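The Hair Tie Tray

Every December I sort the dresser at our place on Romside, and every December the hair things have multiplied. They now live on a flowered tablecloth, in a tray, under what I generously call a system.

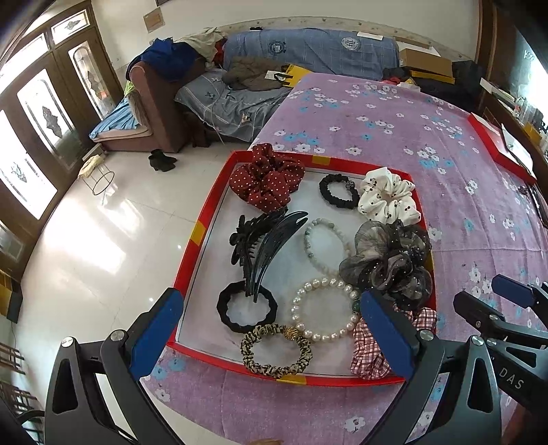

The tray, red rim and all. Polka-dot scrunchie in burgundy, leopard print for formal occasions, and a black claw clip big enough to pay rent.

The two beaded bracelets in the middle have no business among hair accessories, but they outrank me. The sheer one with the little white dots takes up the most room and holds the least hair. I paid for a pack of 35 plain elastics in the spring. Please write if you find them.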